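Hirkcombe Radio Drama Listings

A data card for the listings set, second release

What the set contains

The Hirkcombe listings set is a catalog of radio plays, serials and radio comedies that went out on small regional stations and were never collected in one place. Each row is one broadcast. There are 600 rows in the main file, covering 193 separate titles. A serial with six episodes has six rows, and a repeat gets its own row with the repeat flag turned on.

The set holds no audio. It is a record of what was aired, when, on which station, and how sure we are about each of those things. If you came looking for recordings, the notes column sometimes says whether a tape is known to exist, but it does not say how to get one.

Files

listings.csv - one row per broadcast
titles.csv - one row per title, with the short form of the name used in listings.csv
stations.csv - one row per station, 18 in all, with former names
sources.csv - printed schedules, station logs and listener letters, each with a source code
CHANGES.txt - what moved between releases

All files are UTF-8 with a header row. Fields are separated by commas and text fields are always quoted, even when empty. Line endings are the Unix kind.

Columns in listings.csv

row_id: a number that does not change between releases. Deleted rows leave a gap.
title_id: matches titles.csv.
episode: a whole number, or blank for a single play.
station_id: matches stations.csv.
air_year: four digits, or blank.
air_month: 1 to 12, or blank.
air_weekday: the full English name of the day, or blank.
start_time: 24-hour clock, local time.
length_min: the running time as scheduled. Plays often ran short and were filled with music, and we did not try to correct for that.
repeat: 0 or 1.
source_code: matches sources.csv. More than one code is separated by a semicolon.
confidence: A, B or C, explained further down.
notes: free text.

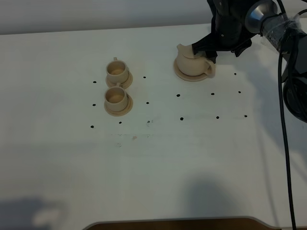

Why are some start times blank when the weekday is filled in?

Several stations printed a weekly summary that gave the day and the title but no clock time. We kept the day and left the time empty. Please do not fill these from the station's usual drama slot, as the slot moved often, especially on Sunday evenings.

How the rows were put together

The first release was typed from printed schedules only. The second adds station logs for the stations that kept them, plus letters from listeners who wrote in with cassette labels and diary entries. Every row from a letter was checked against at least one printed source where one could be found. Where none could be found, the row stayed in with a confidence of C.

Titles were matched by hand. The same play can appear under three or four names, depending on how much room the printer had. Nornonetti, a late-night comedy serial about a family opera company, is the worst case. It turns up as Nornonetti, The Nornonettis, Nornonetti's Night Out and once just as Comedy. All of these point to one title_id. The Comedy row was settled from the station log.

Escobar was harder. There are two unrelated plays by that name, one a detective story and the other a one-hour piece set in a shipping office. They have separate title_ids. In the first release they were wrongly merged, so anyone who counted repeats of Escobar from that file should run the count again.

Confidence levels

A means the broadcast is in a station log, or in two printed sources that agree.
B means one printed source and nothing against it.
C means a letter or cassette label only, or sources that disagree.

There are 184 rows marked C. Many of them are probably right. If you are counting how much drama a station carried, include them and say so. If you are trying to prove that a given episode aired on a given night, leave them out.

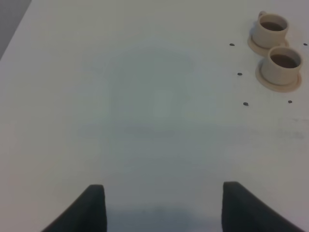
Maintainer: Ridus

Known problems

Station names changed a lot. We use the name the station had at the time of broadcast in listings.csv and the last known name in stations.csv, with older names in the former_names field. Two stations shared a studio and a schedule for part of their history. Rows from that period are given to the station whose printed schedule we used - a play may well have gone out on both.

Lengths before the station logs begin are rounded to the nearest quarter hour, because that is how they were printed.

Coverage is uneven. Stations whose schedules ran in a daily paper are much better covered than those that mailed a monthly sheet to subscribers. A missing year for a station should be read as missing paper. June is thin across the whole set, as several of the bound volumes we worked from skip it.

Cast and writer credits are left out of this release. They exist in draft, but spellings have not been checked.

Using the files

The two files most people need are listings.csv and titles.csv, joined on title_id. To get first broadcasts only, drop every row where repeat is 1, then sort by air_year and air_month. Rows with a blank year will land at the top or bottom depending on your software, so look for them before you draw a chart.

Spreadsheet programs like to turn start_time into a date. Import that column as text.

Corrections

Send the row_id, what it says now, what it should say and where you found it. A scan of the page helps but is not required. Corrections are held for the next release, and each one is listed in CHANGES.txt with its new source code. Memories without a date are welcome too and go in the notes column.

Terms

Free to copy, change and share, with credit to the Hirkcombe listings set and the release number. The scripts themselves and any surviving recordings belong to whoever holds the rights, and nothing in these files changes that.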